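Two pairs of grippers, one coat rack

I have spent most of June going back and forth between two sets of hand-held grippers, and I said I would write up what I found before Solange asked me again.

The first pair is the one we call Perron, after the street where Fatos Dumitrescu built it. The second is Travis, a later design with a shorter body and stiffer jaws. Both carry a marker cube so the cameras can work out where each hand is. You hold one in each hand, do a job, and the recording goes off to train the arms.

Weight first. The Perron comes in at 735 grams with its cube fitted and the Travis at 954. I didn't think the difference would matter much, but after an hour with the Travis my wrists knew about it. Solange Beaudoin has smaller hands than me and gave up on it after 40 minutes, then went back to the Perron for the rest of the afternoon.

Tracking was closer than I expected. We lost the cube on the Perron nine times in 200 recordings, nearly all of them when I turned my wrist inwards and hid the printed faces from the camera. The Travis was a little better because its cube sits further out, but that also means it knocks into things. I chipped a corner on a door frame in the first week.

The jaws are where they really differ. On cloth I prefer the Perron, which gives a bit as it closes. On anything thin and hard the Travis holds on better and doesn't let the thing swing round.

Clothes hangers turned out to be a good test of all this. You have to reach up, close on something narrow and keep the other hand out of the way. I did it at the coat rack by the railing upstairs, with the right gripper up at the hanger and the left one held low.

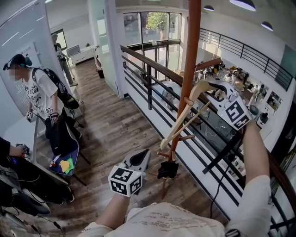

What I would change

The trigger on both pairs is too far forward. Fatos has moved it back on a spare handle and I like it a lot more, though it creaks.

I'd also like a softer pad for the Travis. Ostberg sell one that might fit if I trim the edges, so I've ordered two and will try them on shirts and towels next. The Perron needs a new spring before it does any more work.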